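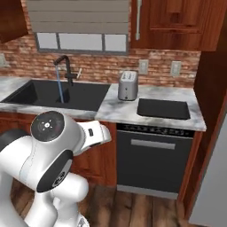 ## 代表は弁護士であるべきでしょうか(Skeltside女性法律支援ネットワーク)

**kitamado** 月曜 20:14

はじめて投稿いたします。日本語は私の母語ではありませんので、読みにくい文がありましたらお許しください。

私はSkeltside女性法律支援ネットワークの会員です。会費は月900円で、そのほかに電話相談の受付も手伝っています。今の代表が秋に退任することになり、次の代表をどのように選ぶかについて、会員の意見が募集されています。

これまでの代表は全員弁護士でした。今回の候補には、弁護士の資格を持たず、労働組合で長く働いてきた方がいます。育児休業のあとに元の部署へ戻れなかった人の相談を、たくさん受けてきた方です。私はこの方が良いと思いますが、受付の仲間には反対の人もいます。

皆さまの団体では、代表の資格をどのように決めていますか。経験を教えていただけましたら幸いです。

---

**ume_no_eda** 月曜 20:51

規約には何と書いてありますか? まずそこだと思います。
「代表は弁護士とする」と書いてあるなら、候補の人柄の話をする前に規約改正の話になります。

---

**kitamado** 月曜 21:06

早速のお返事をありがとうございます。規約を読み直しました。「代表は、女性の権利に関する法律実務について十分な経験を有する者とする」と書いてあります。弁護士という言葉はありません。

ただ、「法律実務」という言葉の意味が私には難しいです。組合で会社と交渉することは、法律実務に入りますか。

---

**Villalobos通り** 月曜 21:30

入らないと思う。
普通の感覚で「法律実務」と言えば、書面を書いて、依頼者の代理人になって、裁判所に行く仕事でしょう。組合の交渉が大事なのは認めますが、別の仕事です。

それに、外から見たときの信用があります。会社に申し入れの手紙を出すとき、代表の肩書が弁護士かどうかで相手の態度はかなり違います。私は前の職場で、その手紙を受け取る側の総務にいました。弁護士の名前があれば、その日のうちに上に回していました。

---

**shiomi** 月曜 22:02

>弁護士の名前があれば、その日のうちに上に回していました

その手紙の名前は代表でなければいけませんか。うちの団体(Billivholmの小さい会です)では、代表は元保健師で、申し入れは担当の弁護士の名前で出しています。困ったことは一度もないです。

代表の仕事は、助成金の申請と、理事会の準備と、寄付してくださった方への報告がほとんどです。弁護士がそれをやると、相談の時間が減ります。前の代表のときがそうでした。相談日がいつも後ろにずれて、待っている人に申し訳なかったです。

---

**ume_no_eda** 月曜 22:18

shiomiさんの言う分け方は現実的ですね。
ただ弁護士でない人が代表の団体が法律相談を受けるときは、誰が相談に答えるのか、報酬をどうするのかをきちんと文書にしておいたほうがいいです。弁護士法の話になるので、ここで素人が「大丈夫」と書くのは良くないと思います。中にいる弁護士に確認してもらってください。

---

**kitamado** 月曜 22:40

大変勉強になります。確認すべきことを、自分のために書いておきます。

- 申し入れの手紙は誰の名前で出しているか
- 電話相談で、受付の者がどこまで答えてよいことになっているか
- 「法律実務」という言葉を入れたときの議事録が残っているか

議事録は事務所の棚にあると聞きました。次の当番の日に探してみます。

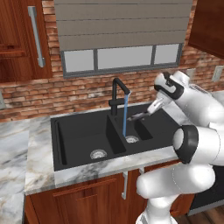
水が出ている黒いシンクと窓

---

**hoshikage** 火曜 7:35

横から失礼します。Ivcombeの支援団体で理事をしていました。加盟団体は46あり、代表の任期は2年です。

うちでは弁護士以外の代表を選んだとき、賛成した人と反対した人の間がしばらくぎくしゃくしました。選んだこと自体よりも、決め方が早すぎたのが原因だと思っています。候補の経歴が会員に届いたのは総会の直前で、質問する時間がありませんでした。

kitamadoさんのところは意見を募集しているのですから、その点は良いと思います。候補の方に、会員が直接質問できる場はありますか。

---

**kitamado** 火曜 12:10

昼休みに書いています。質問の場は、まだ決まっていないそうです。提案してみます。

実は、反対している受付の仲間と今朝すこし話しました。その人は、候補の方が信用できないと言っているのではありませんでした。昔、離婚と養育費のことで自分がこの団体に相談したとき、代表の弁護士が最後まで一緒に調停に行ってくれたそうです。ですから、代表が弁護士でなくなると、団体が別のものになってしまうように感じるのだと言いました。

私はそれを聞いて、うまく返事ができませんでした。

---

**Villalobos通り** 火曜 12:44

その人の気持ちのほうが私には分かりますね。
効率の話で片付けられたら、私でも嫌です。

---

**shiomi** 火曜 13:20

片付けたつもりはないです。
でも、一緒に調停に行ってくれる弁護士がいることと、その人が代表であることは別々に考えられます。むしろ代表の仕事を誰かに任せたほうが、弁護士は調停に行けます。

---

**Villalobos通り** 火曜 13:31

理屈はそうでも、代表が自分で現場に来る団体は信頼されますよ。shiomiさんの会は小さいからできるのでは。

---

**shiomi** 火曜 13:58

小さい会ほど代表が何でもやるので、逆だと思いますが……ここは意見が違うままでいいです。

---

**ume_no_eda** 火曜 18:05

ひとつだけ。副代表を弁護士から選ぶ、という決まりを作っている団体もあります。規約の本文でなく細則に入れるなら、手続きが軽く済む場合があります。これもkitamadoさんの団体の規約次第です。

---

**hoshikage** 火曜 19:22

副代表の案はIvcombeでも出ましたが、採用しませんでした。「副代表が本当の代表だ」と外から見られるのを、新しい代表が嫌がったからです。本人の意見も聞いたほうがいいですよ。

---

**kitamado** 木曜 21:47

ご報告いたします。議事録が見つかりました。古いものは手書きで、私には読めない字がありましたので、事務局の方に読んでいただきました。

「法律実務」という言葉を入れるとき、「弁護士に限る」という案も出たことが書いてありました。その案は、反対が多くて通らなかったそうです。理由は一行だけで、「相談員の道を閉じないため」とありました。

このことを受付の仲間にも見せました。まだ賛成はできないけれど、質問の場があるなら出席すると言ってくれました。

申し入れの手紙については、代表と担当弁護士の連名で出していることが分かりました。次の代表になったらどうするか、今の代表に書面で質問を出しました。副代表の案は、候補の方のお考えを伺うまで、私からは提案しないことにします。

---

**Villalobos通り** 木曜 22:15

議事録にそう書いてあるなら、規約の読み方は私が間違っていたようです。そこは引っ込めます。
手紙の連名は続けてほしい。総務の人間は本当に名前を見ています。

---

**ume_no_eda** 木曜 22:29

手書きの議事録は、この機会に写しを作っておくといいですよ。棚の中だけだと、次に必要になった人がまた苦労します。

---

**kitamado** 木曜 22:50

はい、事務局に相談して、来週の当番のときに始めます。質問の場の日が決まりましたら、またこちらに書かせていただきます。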